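Section 5: Planning the purchase

Read this section before you ask for a quote. Sections 1 to 4 assume a robot is already bolted together in your building, and plenty of sites get to that stage without having asked whether they needed one.

The guide covers two-armed mobile units with parallel grippers, bought or leased for door opening, fetching and general indoor rounds. It applies to Umuveo, Otow and anything else sold on the same promises.

5.1 Write down the job

1. Write the job in one sentence, with a verb and an object. "Open the glazed door and hold it while a cart passes" is a job. "Improve flow" is a wish, and you can't budget for it.

2. List every door, drawer and latch on the route. Record the handle type, the swing direction and the width of the opening.

3. Mark the ones you could fit with a powered opener instead. Get a price for those openers before you go any further.

4. Cross out anything that happens less than once a shift. A person can keep doing it.

5. Have someone who does the job now read the sentence back to you and correct it.

NOTE: Round knobs deserve their own line in the list. A two-finger gripper has to close on the sides of the knob, keep its hold and turn, and a demonstration that stops at the first of those hasn't shown you a door being opened. 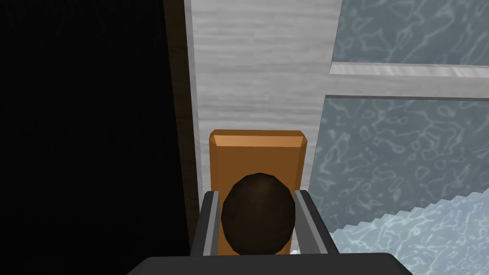

Ghent, August

Revised notes on simulated trials. The earlier version of this section told buyers to accept a simulator demonstration as proof of fit. We have taken that advice out.

5.2 Read the simulated trial for what it is

Most vendors will now run your job in software before they ship anything. It's cheap for them and useful to you, within limits. A dark knob on an orange backing plate, with a finger to either side of it, tells you the modelled gripper is a plausible size for the modelled knob. It tells you very little about the stiff spring in the knob on your own door.

1. Ask for the full run from start to finish, at normal speed, including the failed attempts.

2. Ask how many attempts were made. If the salesperson doesn't know, ask for the log.

3. Measure your own hardware and send the figures. Refuse a trial run on stock models if your fittings are different.

4. Ask what friction and spring values were used for the latch, and who chose them.

5. Ask for the run to be repeated with the robot starting from a slightly different spot each time.

6. Get a view from the robot's own position as well as the close view at the gripper. The close view is flattering. The wide one gives you a better idea of how much body and arm has to be kept clear of the furniture.

CAUTION: Do not sign on the strength of a simulated trial alone. Glass is a particular problem. Software can draw a pane any way it likes, and your sensors will have to cope with the real thing at four in the afternoon with the sun coming through it.

5.3 Build the budget

The sticker price is the part everyone argues about. Put these lines under it before you take anything to your manager.

Grippers and spare fingers. Finger pads wear. Find out whether they're sold singly or only as a set with the wrist.

Site changes. Thresholds, floor mats, loose cables, a counter that sticks out into the turning space. Pots and planters on the floor count too, and somebody will have to agree where they go.

Supervision. The brochure will say the unit runs unattended. Budget a person's time for the whole first season and treat any saving as a surprise.

Software fees. Check what stops working when the subscription lapses. In one Edisitz contract we reviewed, the answer was the arms.

Retraining after changes. New door, new handle, new fee. Get the rate in writing.

Removal. Few quotes include taking the thing away again.

WARNING: Payback tables supplied by a vendor usually assume the robot works every hour it is switched on. Redo the sum with the hours it spends waiting, charging and being looked at by two people with a laptop.

5.4 Check the space

1. Walk the route with a tape measure. Note the narrowest point with every door fully open, because an open door takes up floor as well.

2. Stand where the robot would stand to reach each handle. Check that it can back away without hitting a counter or wall.

3. For each door, decide where both arms go. The idle arm is the one people forget, and it needs room as well.

4. Repeat the walk at the busiest time of day. 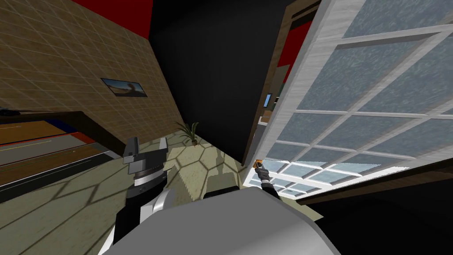

Kristof Kramer disagreed with an earlier draft of this section and asked for his objection to be printed: we were too hard on the simulated trials, he wrote, and his site would have bought the wrong base without one. The software run showed the arms fouling a bench that everyone had walked past for years. He'd pay for the trial again, he said, though he would still want the latch tested by hand.

We accept the point about the bench. A simulated run is good at finding things that are in the way, provided they were modelled. Keep it for layout, and leave the question of grip and force to a real gripper on a real handle.

5.5 Before you sign

1. Insist on a trial on your own premises, on your own doors, with your own staff present. The vendor pays for transport.

2. Agree on the pass mark beforehand. Willems offers 119 openings with no more than 2 failures, and will put it in the contract if you ask. Ask.

3. Define a failure. A door opened with a person nudging the arm is a failure.

4. Hold back part of the payment until the pass mark has been met on site.

5. Compare the final figure with the price of the powered openers from step 3 of section 5.1. If the openers win, buy them and skip to Section 9.

NOTE: Lease terms are dealt with in Section 6. Don't accept an automatic renewal.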